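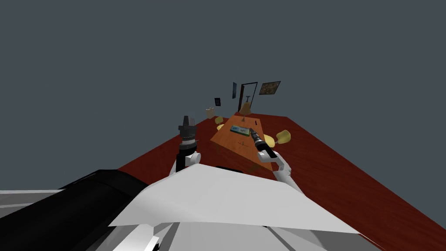 Ilvana Dresmer

The ferry to Bakutley takes 40 minutes, and the handball players of Kovidberg use this time for sleeping. They play all their home matches on the wrong side of the water. The roof of their own hall was closed in February, after heavy snow, and the town has still not decided who must pay for the repair.

I went with them for the match against Leemans, who were top of the table. The hall in Bakutley has 1470 seats, and that evening 709 were taken, which is a good number for a club whose supporters must catch the last boat at ten.

Kovidberg lost by 3 goals. In the first half they defended very well and their goalkeeper stopped two penalties, but after the break the legs became heavy. Leemans played quicker on the wings and did not give the lead back.

In the changing room there was not much talk. Somebody had already put the balls in the net bag, and the younger players carried it to the harbour. Next week they go to Brernura, by bus this time.

Search the magazine
Enter keyword Go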